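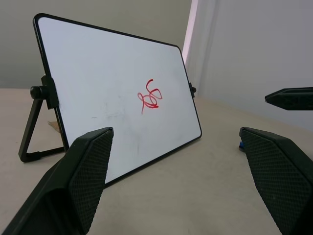
Robot Arms Workshop, Ullstead
Handout 4: Wiping the board
Notes by Tyyne Laaksonen, updated 9/30/24

Okay, last time we did picking and placing, and most of you got pretty comfortable with it. Wiping is a different animal. A block is either in the bin or it's out of the bin, but ink can be nearly gone, and you have to decide before you start what you're going to call clean.

My rule for this class: a run passes if I can't see any red standing at arm's length. Old gray smudges don't count against you. The boards all have them by now and I'm not buying new ones before March!

Setting up

Tighten the knobs on the stand before anything else. If the board can tip, it will tip as soon as the arm leans on it, and then your run teaches the arm to chase a falling board (ask the Numuvier team, they have 10 of those). Feet of the stand flat on the table, board turned a little, and please don't make it the same angle every time. We want variety.

Draw one squiggle. Loops are good, and going back over your own line is even better, as the ink gets thicker there and takes more rubbing. Cap the marker. Some of you skip this and then wonder why the tips dry out.

Driving the arms

Come in slowly. The view from the wrist is great for seeing how close your fingertips are to the board and pretty bad for judging how hard you're pressing — so stop just short, check the board from the side with your own eyes, and then ease in. One arm wipes, the other waits off to the side until it has a job. Small overlapping strokes work better for me than big sweeps, but the Shboul team swears by sweeps and their runs look fine, so try both.

How many runs

Each team owes me 20 good ones by next class. The whole group is aiming for 700, and we're at 500 now, which I'm really happy with. Keep the failed ones too, in their own folder, with a word or two on what went wrong. "Bad" is not a word or two on what went wrong.

To think about before next time

How would the arm know it's finished? Justwood, you had an idea about comparing the board before and after — bring it, even if it's half baked. And what should it do with a mark it has wiped three times that still won't come off? I don't have a good answer to that one yet.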